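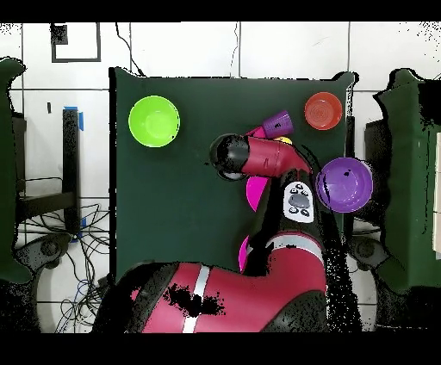

*Lime green, orange-red and purple bowls on a dark green table*

# Zenier 100 Transfer Duffel

A soft holdall for walkers who have their main luggage moved between overnight stops. It holds 100 litres, weighs 1025 g empty and costs £111. We sell it on its own or add it to a self-guided holiday booking at the same price.

The Zenier is made for us by Ukon and replaces the older Lâm bag. If you have a Lâm and it is still sound, keep using it. The shoulder straps are the same and will fit either bag.

## What it is for

On most of our inn-to-inn routes a driver picks up one bag per person after breakfast and drops it at the next place before you arrive. You walk with a daypack. The transfer bag spends its day in the back of a van under other people's bags, so it needs a tough base and handles that can be grabbed from any side. It doesn't need a back system, and this one hasn't got one. You can carry it from a station to a hotel on the shoulder straps, but you would not want to walk a stage with it.

It is a large bag. Filled to the top with clothes and boots it can easily go over the weight limit on your booking, and drivers may refuse it. Check the limit in your route notes and weigh the bag at home.

## Details

| | |
|---|---|
| Capacity | 100 litres |
| Weight, empty | 1025 g |
| Main opening | U-shaped lid, zip with two pullers |
| Pockets | 2 (one inside the lid, one at the end for boots) |
| Straps | Padded shoulder straps, removable |
| Handles | Both ends and both sides |
| Address window | On the lid, takes the printed card from your route pack |
| Colours | Slate, rust |
| Price | £111 |

The fabric is coated and will keep out a shower while the bag is waiting on a hotel step. The zip is not waterproof. For anything that must stay dry, use a liner.

The end pocket is divided from the main part by a sewn-in panel. It takes boots up to a large men's size, or a pair of trail shoes with some space left over. When it is full it takes room from the main compartment, so pack it first.

## Packing and labelling

Slide the address card into the window before you leave home and fold the old airline tags off the handles. Bags that go to the wrong village nearly always do so on account of an old tag. Your booking reference should be readable with the lid closed.

Passports, medicines, chargers and house keys should go in your daypack. We cannot get a driver to turn back for them once the van has left.

Tuck the shoulder straps into the sleeve under the base before handing the bag over. If you remove them altogether, put them inside the bag.

## Hire

Walkers on the Savska route can hire a Zenier instead of buying one. Hired bags are handed out at the first guesthouse and left at the last one, empty, with the straps attached. Ask for one when you book. Hire is not offered on other routes at present.

## Care and repairs

Sponge with cool water and a little mild soap. Do not machine wash, and do not tumble dry, as heat lifts the coating. Brush grit out of the zip with an old toothbrush. Store it unrolled if you can.

Spare pullers and straps are kept in stock. Gemma Costa looks after repairs and will tell you from a photo whether a tear can be patched. Stitching faults are repaired free of charge. Scuffs on the base are normal after a few trips and are not covered.

## Customer comments

"Used on two holidays. The boot pocket is good. I would have liked one more pocket on the outside for a waterproof." – Hạnh La

"Bigger than I expected, and I only filled half of it. The lid opens right up, so you can find things in a small room without emptying it all out on the bed." – Gleice Miranda

"Strap pads are a bit thin. Fine for the walk from the train." – Ngọc Lâm

## Ordering

Bags added to a holiday booking are sent with your route pack. Bags ordered alone go out on the next Monday. Rust is out of stock until February; slate is available now.

Unused bags can be returned with the card still in the window. For questions about sizes or weight limits, contact Mỹ Đàm in the bookings office and give your route name.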